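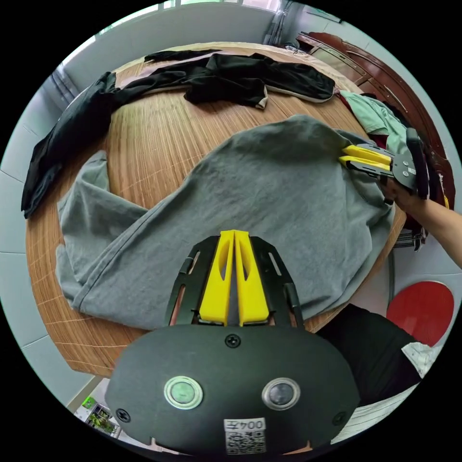
Daltside clothing exchange to reopen in August with longer hours

The Daltside Clothing Exchange will reopen to residents in August following a short summer closure. The service, which operates from the ground floor of the Ormsby Centre, accepts clean second-hand clothing and passes it on free of charge to households in Daltside and the neighbouring district of Skellville.

A total of 556 garments were handed in during the spring collection, of which 511 were found suitable to be passed on. T-shirts and other cotton tops made up the largest share. The remaining items were sent for textile recycling.

Warrick Bright, who manages community services at the Ormsby Centre, said that demand had been steady throughout the spring and that the main pressure had been on sorting space. "We have received good clothing in good condition, and we are grateful for it," he said. "What takes the time is the checking and folding. A shirt that arrives in a ball at the bottom of a bag has to be opened out, looked over on both sides and folded again before it can go on a shelf."

Under the procedure introduced earlier this year, each garment is laid flat on a table and smoothed from the collar down to the hem. Seams, cuffs and underarms are checked for wear. The sleeves are then turned in towards the back, the sides are brought to the centre and the garment is folded up from the bottom to a standard width. Dark clothing is sorted separately from light. Items with stains, holes or missing fastenings are set aside and do not go out to residents.

The same method applies to children's clothing, except that the smallest sizes are folded once only and stored in trays. Knitwear is folded and never hung. Coats and jackets will be kept on rails in the corridor beside the sorting room.

New opening hours

From August the exchange will remain open until 7 pm on its late evening, two hours later than at present. The change was requested by residents who are unable to attend during the working day. Morning sessions will continue to begin at 10 am. Collections by appointment may be arranged through the Ormsby Centre reception desk.

Residents wishing to donate are asked to observe the following points:

Clothing should be washed and fully dry.
Pockets should be emptied.
Pairs of socks and gloves should be fastened together.
Bags should be light enough for one person to carry.
Pillows, duvets, carpets and footwear cannot be accepted.

Donations should be handed in at the side entrance during opening hours. Bags must not be left outside the building overnight. Several were damaged by rain in the spring and their contents had to be discarded.

Second collection point

A second collection point is to be set up at Clikdale Library, where a covered bin will be placed in the entrance hall. It will be emptied on weekday mornings and the contents brought to Daltside for sorting. No clothing will be given out at the library itself.

The centre has also confirmed that short folding and mending sessions will be held in the sorting room during the autumn. These will cover the folding of shirts and jumpers, the replacement of buttons and the repair of simple seams. Attendance is free, but places are limited and should be booked in advance. Participants may bring up to 2 items of their own to work on. Needles and thread will be provided.

Booking forms will be available at the Ormsby Centre and at Clikdale Library when the exchange reopens.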